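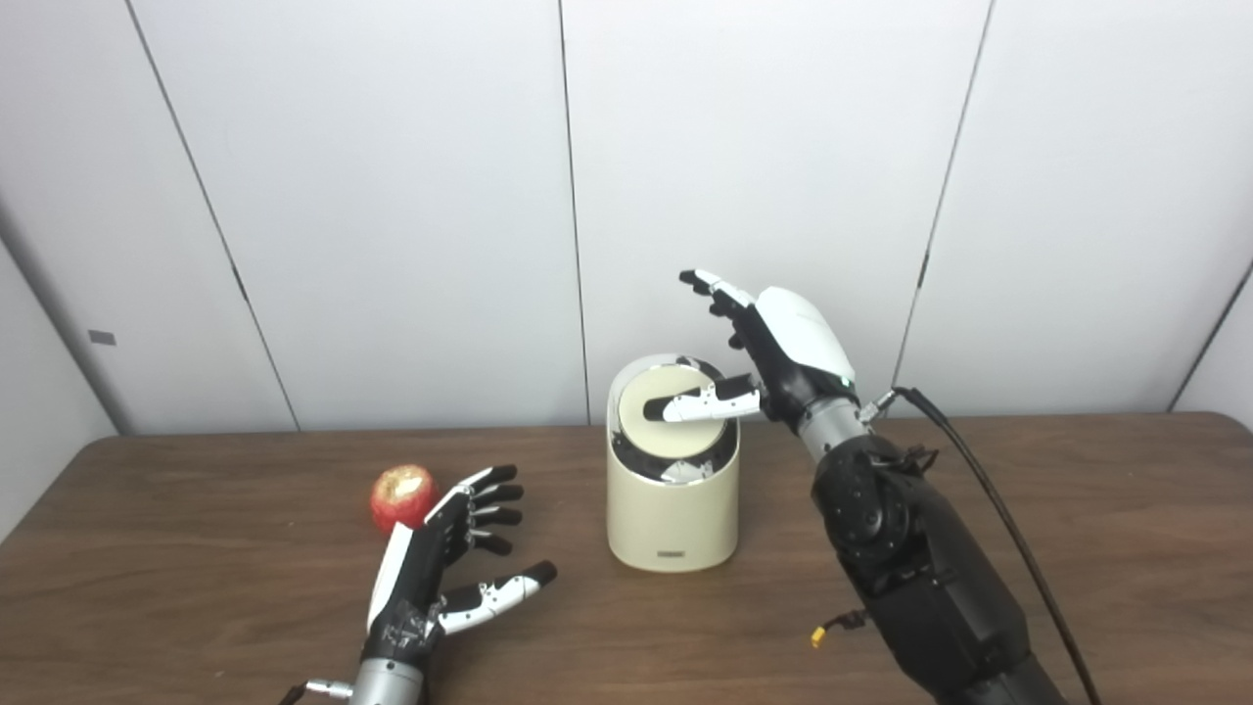 Slide 1 – Title. A red apple on the table, before we start.

KEEPING APPLES THROUGH WINTER
Speaker notes, Drerton Garden Society winter meeting, July 6, 2023

Slide 1 (leave up while people sit down)

Thanks for coming out on a cold night. I was asked to speak on storing apples at home. I grow them at the old Hofstetter block, out past the showground, and I've been putting fruit away there for long enough to have lost a lot of it. Tonight is mostly about what I lost and where.

Questions at any time. If I'm going too fast, put a hand up. Handout is on the chair by the door, take one on the way out.

Slide 2 – The block

52 trees, most of them planted by the people before me. Five varieties I can put a name to and a few odd ones I can't. No netting on the top row. Heavy clay at the bottom, better soil near the shed.

Picking starts in February with the early ones. Early apples don't keep. Eat them, stew them, give them away. I used to store them anyway out of stubbornness and they were mealy inside three weeks. Everything I say from here on is about the late ones: Granny Smith, Sundowner, Pink Lady, Democrat, and a Sturmer that is the best keeper I've got.

(If asked: yes, Democrat is hard to find now. Try the heritage nurseries and order early.)

Slide 3 – What went in, what came out

This year I kept a proper tally for the first time. I wrote it in an exercise book that hangs on a nail in the shed.

Into storage: 2,282 apples.
Still sound when I went through the boxes for this talk: 1,365.

Pause here. Let them do the sum.

The gap is 917. That isn't all rot. It includes everything we ate, everything that went to the neighbours, and one box I gave to the school. I didn't split those out well enough in the book. Next year I'll rule separate columns. I'd rather show you a messy number than a tidy one I made up.

Slide 4 – Picking

Most storage losses begin at the tree.

Lift and twist. If it comes away with the stalk on, it's ready. If you have to pull, leave it a few days. An apple with the stalk torn out has an open wound at the top and won't last.

Cut one open and look at the pips. Brown pips, good. White pips, too early. There are varieties that don't follow this exactly, but it's a fair guide.

Background colour is better than the red. Look at the shaded side and see if the green has started to turn towards yellow. For Granny Smith that's no help, so go by taste and by date.

Don't pick in the rain if you can help it. Don't drop them in the bucket. I line mine with an old towel. A bruise you can't see in autumn is a brown patch the size of a coin by winter.

Windfalls go in the kitchen, never in the boxes. I know they look perfect. They aren't.

Slide 5 – Sorting

Three piles on the shed bench: keep, use soon, juice.

Keep pile means stalk on, no bruises, no splits, no codling moth holes, medium size. The very big ones don't keep as well as the middle-sized ones. They tend to have less calcium for their size and they get bitter pit, the small sunken brown spots under the skin. Show the big ones off at Easter and then eat them.

Don't wash them. There's a natural bloom on the skin that slows down drying. Wash them when you're about to eat them.

Don't polish them either, for the same reason.

Slide 6 – Curing, or not

Some older books tell you to leave the fruit out overnight to lose the heat of the day. I do this. I spread them on racks on the south side of the shed, under cover, and box them in the morning. I haven't tested whether it makes a difference. It does mean I'm not putting warm fruit into a closed space, and that seems sensible to me.

Slide 7 – Temperature

If you remember one slide, make it this one.

Colder is better, down to just above freezing. A home fridge at one to four degrees will beat any shed in this district. The reason we don't all use fridges is room.

I run an old second-hand fridge with the shelves rearranged, and the rest goes in the shed. I put a little Steneo temperature logger in each. The shed goes up and down all day. The fridge barely moves. The fridge apples were crisp and the shed apples were still good to eat but had gone softer, and the skins were starting to feel greasy on a couple of varieties. Greasy skin is natural wax. It's fine to eat.

Swings in temperature are nearly as bad as warmth. A north-facing garage with a tin door is the worst place at your house. A cupboard on the south wall, a cellar if you're lucky enough to have one, or under a raised floor where air moves – all better.

Watch for frost if you're using an open shed. An apple that has frozen and thawed goes to brown mush. I throw old blankets over the boxes on clear nights.

Slide 8 – Humidity

Apples are mostly water and they want to lose it. Dry air gives you wrinkled fruit. Fridges are dry, especially the frost-free sort.

What works at home: a plastic bag with a few small holes in it, loosely folded over at the top. Not sealed. Sealed bags sweat, then you get mould. I use bread bags with holes punched by a fork.

In the shed I hose the dirt floor down once in a while in autumn, when the air is dry. By now there's no need, as you'll know if you've tried to get washing dry in Drerton this month.

Slide 9 – Wrapping

People always ask about newspaper.

Wrapping each apple does two things. It stops one bad apple touching the next, and it holds a bit of moisture in. It also means you can't see what's happening without unwrapping them all.

I wrap the Sturmers, as they're going the longest. Everything else goes in single layers with a sheet of paper between. Plain newsprint is fine. Avoid glossy paper, it doesn't breathe and it goes slimy.

Egg trays are good if you can get the large ones. Shredded paper is a nuisance. Straw gives the fruit a musty taste and mice like it. Same with sawdust, unless you know exactly what timber it came from.

Slide 10 – Boxes

Shallow is better than deep. Two layers at most. I use wooden trays from the old packing shed at Stisero, which were being thrown out when it closed. Cardboard fruit cartons from the greengrocer do the job for a season, then they sag.

Leave gaps between stacks. Put a batten under the bottom one so air can get below.

Label every box with the variety and the date it was picked. Pencil on masking tape. You think you'll remember and you won't.

Slide 11 – Ethylene

Apples give off ethylene gas as they ripen, and it speeds up everything near them. Keep apples away from potatoes – the potatoes can pick up odd flavours, and the apples can come out tasting of dirt. Keep them away from carrots, which can turn bitter. Keep them out of the crisper with your lettuce.

Keep early and late varieties apart too. A box of ripe Galas next to your Sundowners will bring the Sundowners on faster than you want.

You can use this the other way round. Hard pears in a paper bag with an apple will soften in a few days.

Slide 12 – Checking

Once a fortnight, go through the lot. It's a boring job. Put the radio on.

Use your nose first. A box with a rotten one in it smells sweet and winey. Take out the bad one and wipe down any it was touching, then put those at the front to be eaten first. If it's got blue mould on it, take it outside before you start shaking the paper about, or you'll spread the spores through the shed.

I skipped two checks in autumn when I was away, and that's where a good part of my losses came from. One corner of one Pink Lady box took out most of its layer.

Slide 13 – Mice, rats, possums

Wire mesh over the vents, the fine sort. Lids on the trays. Chicken wire won't stop a mouse.

Don't put baits in with food. Traps along the wall outside the stack.

Possums only got in once, through a gap under the eaves. They take one bite from each and move on.

Slide 14 – What to do with the ones that are going

Stewed and frozen in flat bags. Dried in rings, a low oven with the door open a crack, or a dehydrator if you've got one. Apple butter in the slow cooker overnight. Sturmers with blue cheese, no recipe needed.

Wrinkled ones are still good for cooking. They've lost water so the flavour is stronger, and you'll need less sugar.

Cut out bruises generously. If there's mould through the flesh, compost the whole apple and don't try to save half.

Slide 15 – Next year

Separate columns in the book. A second old fridge if one turns up. More Sturmers – I've got grafting wood coming off this winter, and anyone who wants a few sticks can put their name on the sheet by the urn.

Tasting plates are on the side table: fridge on the left, shed on the right, same variety and same pick. Try both and write down which you prefer. Slips and pencils are beside the plates.

(Turn projector off before opening the blinds. Bring the trays back to the car.)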